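A visit to the drawer cell at Flidemport
18 May 2018

I had wanted to see the test hall in Flidemport since last November, when our company started to think about buying a first arm for the packing room. The visit was arranged by Esavent, who run the hall and rent out hours in it. We were a group of 5 visitors and the tour was planned for 90 minutes. It became longer, and I was glad for that.

Most of the group came for the big palletizing line. I came for the smallest cell in the building, which the staff call Stan. Stan is a single arm with a two-finger gripper, and its work is to open and close drawers for Lultex, a maker of cabinet fittings. It does this the whole day. I asked if I could stay there while the others went on, and the technician on duty agreed.

What interested me was the looking after. A cell like this does not do heavy work, but it repeats the same pull so many times that small errors grow. Every morning the technician begins with the gripper. She wipes the fingers with a dry cloth, closes them on a gauge block and compares the reading with the one from the day before. If the difference is too large, she changes the fingertips. There are two sets in the tool drawer, and the used set goes back to the workshop to be measured. The fingertips are held with small screws, and she tightens them with a torque driver — by hand it is never the same twice, she told me.

After that comes the base. The arm stands on a steel plate with four bolts, and each bolt has a line of yellow paint across the head and the plate. When the two parts of the line do not meet anymore, the bolt has moved. I found this very simple and I will copy it at home for our conveyor.

Then she checks the cable. In the first weeks it was tied too short, and at the end of a long reach it pulled on the connector. Stan stopped 27 times in one week with the same message before they found the reason. Now there is a loose loop behind the second joint, and a note on the controller says not to tie it again.

The part which took most of my time was the teaching of the grasp position. The cabinets are changed often, and no new one is put exactly where the last one stood. The technician does not trust the floor marks. She first tries the whole movement on the computer, with a model of the cabinet, then she runs the real arm at the slowest speed and stops it just before contact. She looks from the side and from above. If one finger is nearer to the handle than the other, the drawer is pulled a little crooked, and after some hundred cycles the runner begins to complain. That damage would then be written in the report as a fault of the runner, and the customer would be angry for a good reason.

I also asked about the load on top. Lultex wants its drawers tested with something standing on the cabinet, as people do in their houses, and the program must leave space for it. On the way up from the handle the wrist passes close, so there is a waypoint further out, to the front.

Lunch was in the canteen across the yard, soup and a good dark bread. The bus back to the station leaves only once an hour, so check the timetable before you go. 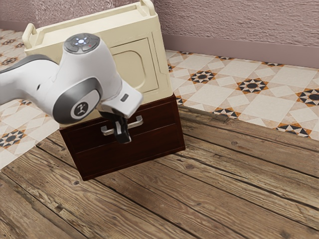

The approach to the handle is the step I would practice first if we get an arm of our own. In this simulated view the gripper points straight down in front of the silver bar, with the fingertips at the height of the handle, and the big cream container on top of the cabinet reaches a little over the edge. A path planned only for the cabinet would forget those few centimeters. I have asked Esavent for two hours in the hall to try it myself, and I am waiting for a date.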